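Hollow sound under glossy floor tiles, hairline gap at grout. Lift or leave?

Posted by Lysenko in Floors and Tile, Aug 28, 2020

Ground floor living room, concrete slab, large polished porcelain tiles laid by the previous owner. I tapped the whole floor with the handle of a screwdriver and 9 tiles sound hollow, most of them along the wall where the sofa normally stands. Two of those have a hairline gap between the grout and the tile edge. No cracks in the tiles themselves and no lippage that I can feel with a straightedge.

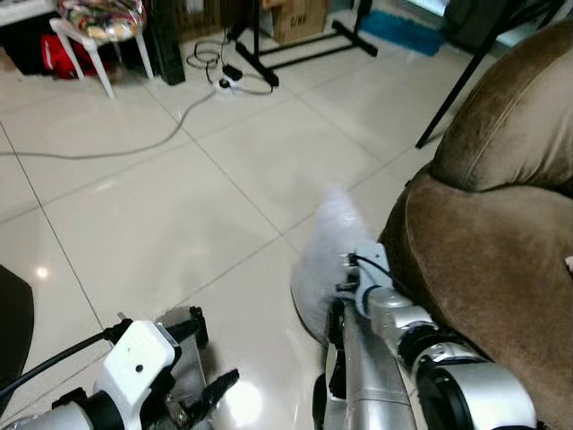

The slab was poured long before the tiles went down, so I do not suspect curing shrinkage. There is no underfloor heating. I have no spare tiles and the supplier no longer lists the pattern. I would like to know whether a hollow tile has to come up, or whether injecting adhesive through the joint is a permanent repair. A local firm, Prudgate, quoted for a full relay and would not discuss injection.

2 replies

Tuulikki Jääskeläinen

A hollow sound means there is a void between tile and adhesive, or between adhesive and slab. It does not tell you which, and it does not tell you how large the void is. Spot-bonded tiles sound hollow between the dabs from the first day and can stay put for decades.

What matters is movement. Press down hard on each corner with your heel and watch the joint. If the grout line opens or you hear a click, the bond has failed at that corner. If nothing moves, leave the tile alone, rake out the cracked grout and replace it with a flexible one.

Check the perimeter too. Pull one length of baseboard and look for a gap between the last tile and the wall. If the tile is hard against the wall, the floor has nowhere to expand, and that will lift tiles in the middle of the room sooner or later. Cut the gap before you repair anything else.

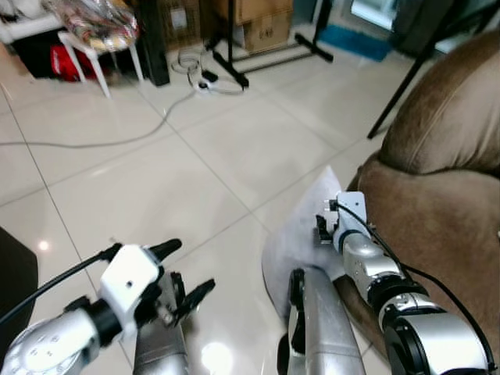
Clamatgate disagrees with leaving them: a hollow tile under a sofa leg is a point load over a void and it will crack, maybe not this year. I injected mine. Drill in the grout joint and never in the tile, 2 holes per tile, one to fill and one to vent. Vacuum the dust out or the resin won't stick. Low viscosity epoxy, go slow, stop when it shows at the vent hole. Wipe the face right away, cured epoxy is a pain on polished tile. Weight it overnight. I used the Prirnico kit, it was fine, the nozzle is too short.

Didn't do the perimeter thing, no problems so far.

Tuulikki Jääskeläinen

Injection is reasonable for a void under the tile. It does little if the adhesive has let go of a dusty slab, as the resin then bonds to a layer that is itself loose. One test hole in a joint, to the depth of the slab, will usually show which case you have.

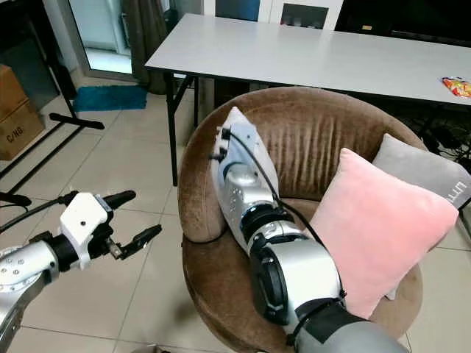 Reading time: 2 min

Update from Lysenko: heel test done. One tile clicks at one corner, the rest are solid. The baseboard was hiding a proper gap, filled in places with old grout, which I have scraped out. I will inject the one that clicks and regrout the others in September. Tapping again afterward to compare.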